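Journal > Year three at Boncombe > Keeping warm, keeping quiet
6 min read

2019-09-13

Third cup of chamomile tonight and I'm no sleepier than I was after the first. The box says "calming." I would like to meet whoever is in charge of deciding that.

Mimoza has given me another sleep book. She means well, and she does sleep, I'll grant her that, she sleeps like a sack of flour. But she slept like that when we were nineteen and living over the bakery, long before she had read anything on the subject, so I don't see why the book should get the credit. This one wants me in bed at the same time every night, no screens for two hours before, the bedroom cool and dark, and a notebook on the nightstand where I am to "park" my worries. I've parked them. They are double parked and blocking the driveway.

I read up to page 51, where the author explains that people who say they lie awake all night are almost always wrong about it. They sleep more than they think. Maybe so. I lay there last night from a little after one until the garbage truck came up Pettigrew Street, and I heard the downstairs clock do every quarter hour in between. If I was asleep, then I was dreaming about a clock with great accuracy.

What annoys me is the tone. Every one of these books starts out sympathetic and by the second chapter it's your own fault. You had coffee at two. You looked at your phone. You let yourself care about whether you slept, and caring is apparently the worst thing you can do. So I am supposed to follow eleven rules every evening and also not care. Boris read that part over my shoulder at lunch and laughed so hard he had to put down his soup.

He has his own theory, which is magnesium. Before that it was cherry juice. He bought a bottle of the juice the last time he was in Langate and paid so much for it that he won't say the number out loud, and he drank it every night with a very serious face, and he still comes in gray on Mondays and Thursdays alike. When I pointed this out he said it takes time to build up. Everything takes time to build up until you've finished the bottle.

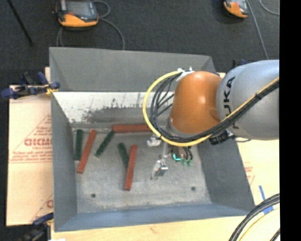 What the watch says

I did agree to wear the watch. Lamisi lent me her old one in March and I've had it on my wrist ever since, mostly out of stubbornness. It gives me a score in the morning. I had a 3 out of 10 for the night of Dragica's birthday, which I thought was fair. But then I had an 8 for the night I sat up in the kitchen with the cat and a crossword until four. I was awake! I was holding a pencil! As far as I can work out, the watch thinks that a person keeping still is a person asleep, and by that rule I have slept through most of my adult life, including two weddings and the whole of jury duty.

Lamisi says not to look at the single nights, look at the trend. I looked at the trend. It goes up a bit and then down a bit. She studied it for a while and said that was interesting.

And there's the forum, which I should never have shown Amra. There is one thread on waking at three in the morning with 3,818 replies on it. I went through more of them than I'd like to admit (after midnight, on my phone, so that's two rules gone). Liver, moon, wool blankets, the neighbors' router. A man in there sleeps with his head to the north and says it changed his marriage. Amra wants to turn our beds around now. I told her she can turn hers and report back.

Dr. Pralleck's tapes

I forgot to write down the tapes. Dragica found them at a yard sale, actual cassettes, "Rest with Dr. Pralleck," and a player to go with them. A man with a head cold tells you to let go of your ankles. I listened to the first side on Tuesday's leftover wine and I have to say I never heard the end of it. Now, that was the wine, or it was the week I'd had, or it was pure boredom, and once proves nothing. I tried again without the wine and got all the way through to the click, and then lay there wondering what he was a doctor of. There's nothing on the case about it.

My grandmother was up at four every day of her life and never called it anything. She made bread or she ironed. She'd have been baffled by the watch. On the other hand she also fell asleep in her chair every afternoon with her mouth open, and would deny it while it was happening, so perhaps the author on page 51 met her.

I'll give the book till the end of the month. Same bedtime, no phone, the notebook — all of it except the lavender, which makes me sneeze. If it works I'll say so, to Mimoza's face, and buy her dinner.

Twenty to twelve now, so I've already missed tonight's. Must remember to ask Boris for my casserole dish back.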